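Chapter 9
Vitamin D and Bone Health in Older Adults

Bone is living tissue. Throughout life, some cells break down old bone and others lay down new bone in its place. In young adults the two kinds of work keep pace with each other. Later in life, breakdown runs ahead, and the skeleton slowly loses mineral. This chapter looks at the part vitamin D plays in that process and at how a shortage is found and treated.

Before you begin, review the section on calcium balance in Chapter 3. You will need the terms absorption, resorption, and parathyroid hormone.

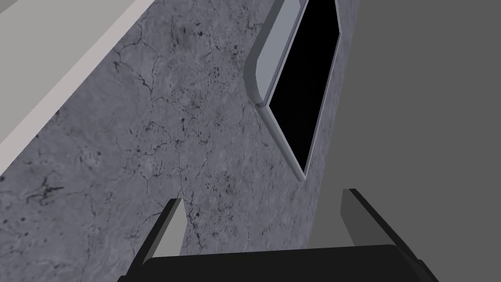
9.1 Where Vitamin D Comes From

The body gets vitamin D from two sources. The skin makes it when exposed to ultraviolet B light, and a smaller amount comes from food such as oily fish, egg yolks, and fortified milk. Older skin makes less of the vitamin than younger skin does, even with the same time in the sun. People who stay indoors most of the day, or who live far from the equator, may make very little during February and the other winter months.

Vitamin D from either source is inactive at first. The liver changes it to 25-hydroxyvitamin D, the form measured in a blood test. The kidneys then change it to the active hormone, which helps the intestine absorb calcium. When vitamin D is low, less calcium is absorbed, parathyroid hormone rises, and calcium is drawn out of the bones.

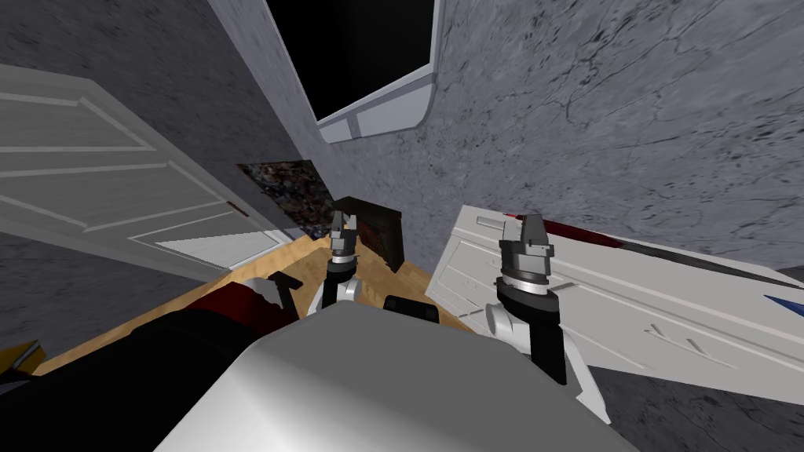
Figure 9.2. Two arms with two-fingered grippers; stone-textured wall at upper right.

9.2 A Case to Follow

Fedir Demchenko is a retired bookkeeper who broke his wrist in a fall at home. He takes no supplements and seldom goes outside in cold weather. His physician, Dr. Oana Văduva of the Palamarchuk Clinic, orders a bone density scan and a blood test. The scan shows low bone mass, and his vitamin D level is below the laboratory's normal range. She prescribes 1000 international units of vitamin D a day and asks him to return in 3 months.

As you read, note which parts of his history raise his risk of another fracture. We come back to his follow-up results in Section 9.5, after covering dosage and the signs of taking too much.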